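Chapter 4
The Estates of Atulari and the Question of the Vote

When the provincial estates of Atulari opened in January, 569 deputies took their seats in the old grain hall. The assembly had not met within living memory, and its rules of procedure had been lost. The first dispute was therefore about voting. The clergy and nobles wished each order to cast a single vote. The commoners, who held most of the seats, asked for a count by head.

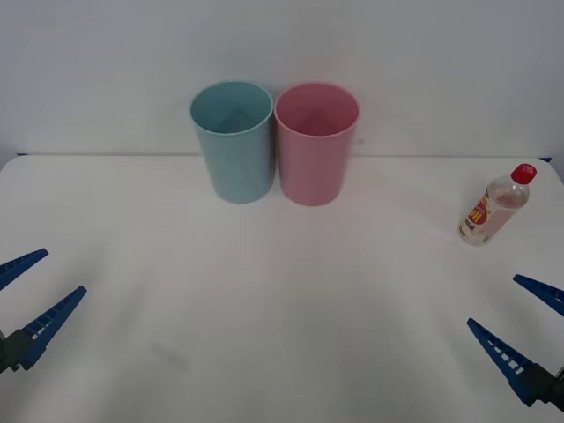 Katia Marras disagrees with this account of the quarrel, arguing that the rural deputies cared far more about the salt tax than about procedure, and that the vote became important only after the town lawyers took it up.

Both views find support in the petitions. Of the 855 that survive, many mention salt and few mention the vote — yet those few came from Ikden and Gakulley, the towns whose deputies spoke most often.
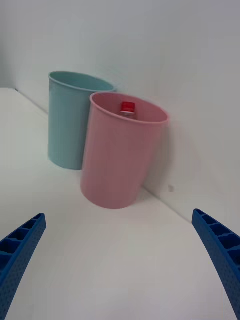

The vote by order favored the two upper estates because they could act together. Students may find it useful to set this out with simple objects. Let the pink cup and the teal cup stand for the clergy and the nobility: they are the same size, as each order's vote was, and a third cup for the commoners would be no larger, although it spoke for far more people.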